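Aug 4, 2018. Test bakery notebook, Flanthorpe glaze, batch 11

Long day, but a good one, so I'm writing it all down before I forget (Ginevra, this is mostly for you, and for whoever has to mix the next lot). We started over with the Galli flour because the Cirkau sack has been making the dough tighter than I like, and oh, what a difference! It came together soft and a little tacky, and I let it rest longer than the sheet says while I fussed with the sugar. 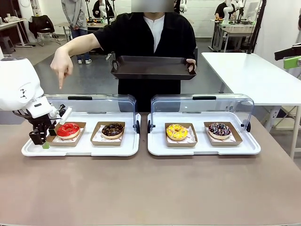

The glaze is still where I'm spending most of my worry. Batch 10 wept at the edges and went grainy overnight, so this time I sifted the sugar twice, warmed the milk first, and put in 3 spoons of corn syrup, which Teodoro swears by. Weighed the finished bowl at 1,720 grams. I do want a red in the set whatever happens, because with the lids up your finger goes straight to it, like the red-glazed one on the left-hand tray, and a plain sugar glaze just doesn't pull people in that way. The trouble is that our red goes brick colored if the bowl sits, so mix it last and keep a damp cloth over it.

Proofing was slower than in April, even with the heat. I'd blame the new yeast, but I also opened the cabinet far too often, so let's call that one mine. Dough pieces were scaled from a 505 gram block, and the scraps went back in for a second roll. They fried up tougher, as they always do, though I ate two.
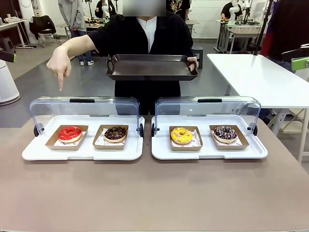
*Both lids up, serving tray in hand, pointing to the left case.*

Teodoro wants the next batch a shade less sweet before any of it goes up to Nallilport. I think he's right about the plain and wrong about the lemon, and we can argue about it over coffee. Still to do: order more corn syrup, try the milk a little cooler, and find the good sieve.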